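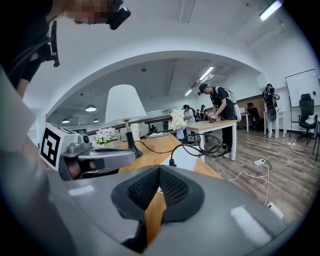
Unit 6: Good practice for hand-held gripper sessions
Course handout, Onow Robotics Program
Revised 7/30/26

6.1 Scope

These notes cover the rules for recording manipulation demonstrations with hand-held grippers in a shared room. They apply to every student who holds a gripper, wears a head-mounted camera or a backpack rig, or works within arm's reach of someone who does. Fixed robot arms are treated in Unit 7 and are not covered here.

The rules follow the Skorer lab practice sheet, with changes made after the December review. Where the sheet and this handout differ, use the handout. "Must" marks a requirement that is checked at grading. "Should" marks a recommendation; you may depart from it if the departure is written in the session log.

6.2 Terms

Operator: the person holding the grippers.
Station: one table and the floor next to it, assigned to one operator at a time.
Marker: a printed square pattern used to locate a gripper or a fixed point.
Take: one continuous recording of one task, from start call to stop call.
Session: all takes made by one operator between putting on the equipment and taking it off.

6.3 Before a session

6.3.1 The operator must check each marker for bent corners, dirt, tape over the printed area and glare. A marker with any damage inside the black border must be replaced. Do not redraw it with a pen.

6.3.2 Marker numbers must match the station sheet. Two grippers in the same room must not carry the same number. This is the most common fault found in student data. Last term the Arabzadeh set had to be split by hand after two stations used the same sheet, and 571 takes were set aside.

6.3.3 Finger pads must be seated fully in the jaw. Open and close each gripper through its whole range. If the pad lifts or the jaw catches, tag the gripper and draw another.

6.3.4 Harness straps must be tightened with loose ends tucked in. A strap end that hangs to hand height can enter the jaw.

6.3.5 Camera lenses should be wiped with a dry cloth. The head camera must be level when the operator looks at the center of the work area. Adjust the mount; do not ask the operator to hold the head at an angle.

6.4 Cables and power

Cables are handled under two headings, because the same cable can be a task object in one place and a hazard in another.
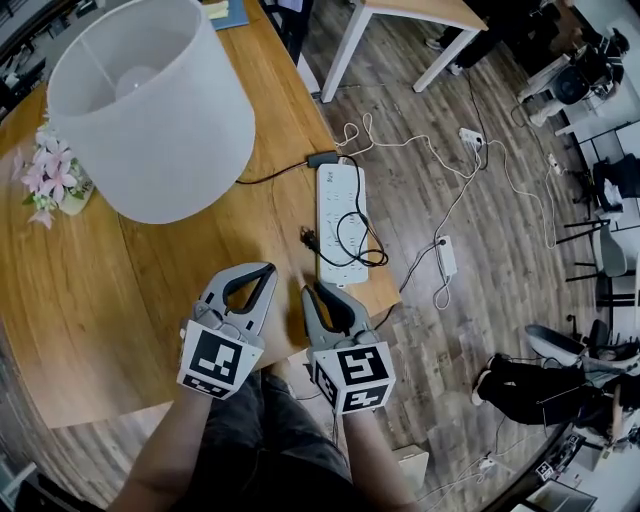 6.4.1 Task cables. A cable, plug or power strip used as a task object must be listed on the station sheet. It must not be connected to a supply during a take unless the instructor has signed for a live task. Inserting a plug with a gripper hides the contacts from the operator's direct view, and a partly seated plug is hard to judge through the handle.

6.4.2 Supply cables. Any cable that feeds equipment must be kept out of the operator's standing area. If it has to cross a walkway it must be covered or taped along its full width. Coil the excess at the wall end.

6.4.3 Power strips used for supply should stay on the floor. Strips used as task objects stay on the table. If one has to be moved from one use to the other, stop the session and make a new entry in the log.

6.4.4 Chargers must be unplugged at the wall side first.

6.5 During a take

6.5.1 Both grippers must be visible to the head camera at the start call. Hold still for 2 seconds, with the markers facing the camera, before moving toward the object.

6.5.2 Work at a steady speed. Fast wrist turns blur the marker and the pose estimate is lost. In the Drondell exercise you will compare slow and fast versions of the same task and plot the gaps in each track.

6.5.3 Do not touch a task object with the bare hand. If an object falls, call stop, replace it and begin a new take. Do not trim the fall from the recording.

6.5.4 Other people may be in the room. They must stay outside the station, and the operator should not turn toward them while recording. Faces must be blurred before any file leaves the lab server.

6.5.5 A session has no more than 16 takes. After 13 takes the operator should be asked whether the grip is still comfortable and the answer logged. A tired hand lets the jaw drift open during a carry, and this is difficult to separate from a deliberate release when the data is labeled.

6.6 Background objects

Furniture, lamps and decorations may stay on the table if they are part of the task layout. Reflective items should be moved away from the markers. Notebooks and papers not used in the task should be removed or listed. A varied background is acceptable and often useful, but it has to be the same at the start of every take in a session unless the station sheet calls for a change.

6.7 Log entries

Each entry must give the station, gripper numbers, marker numbers, task name, take count and any departure from a "should" rule. Write "none" if there were no departures. Blank fields are graded as missing.

Reading for next time: Unit 7, sections 7.1 to 7.3. Bring a completed station sheet for the Drondell exercise.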